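**Old drives: please bring them back with the caddy**

A short word from the storage room at Tapley.
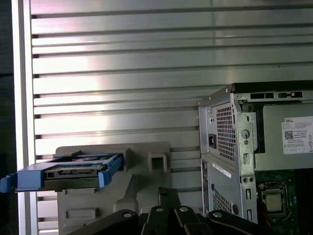

Since April we collect used hard drives from all the teams on the second floor, and the box is filling faster than I expected. Thank you for this. I have only one request. Many drives arrive bare, and the blue caddies stay behind in somebody's drawer. A new caddy from Skelisik takes 3 weeks to come, and without it we cannot put a replacement drive in the machine.

So please leave the drive in its caddy when you pull it out. Hold it by the tab, do not touch the contacts, and put it in one of the padded bags. Write on the bag the name of the machine and the slot number. Pencil is fine.

Carol Kershaw collects the bags every Monday before lunch. If you find empty caddies at your desk, give them to her also, or to Murray Ross in the Rorano office. We are still missing many of them.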